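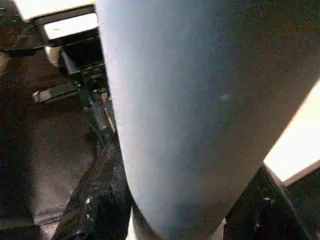

# Open day at Golto, Thursday afternoon

Once a year Golto opens its test hall, gives everyone a sticker and asks us not to lean on things. I went for the robots and stayed for the parking, which had taken me 400 seconds of reversing to secure and which I wasn't about to give up early.

The tour starts at the Cekton bench, where an arm was being put through its paces for the public. The gallery is short. I spent most of the afternoon watching and holding a paper cup.

**At the Cekton bench.** Wrist view, with a blue-gray finger taking up most of it. Somewhere behind are a black bracket, a thin cable and a lot of crumpled shiny black stuff. I have had worse seats at the theater, and paid for them.

## Notes from the rest of the tour

The counter on the wall read 3,412 when we came in. Our guide said it was cycles since the last service. A man near me had assumed it was visitors and looked impressed for a good ten minutes.

Nyanda, the scheduling software, got its own talk and its own beanbags. It decides which arm works next and for how long. I would like it to do the same for my kitchen at home.

Roughly 700 people had signed up, according to the desk. Most of them were ahead of me at the coffee.

The Clirkimo demo was moved from 2:00 to 2:30, then to "after the talk," then to the room next door. By the time I found the room they were stacking the chairs. The leaflet says it sorts mixed parcels, and I have kept the leaflet.

Stickers must be returned at the exit. Mine is still on my coat.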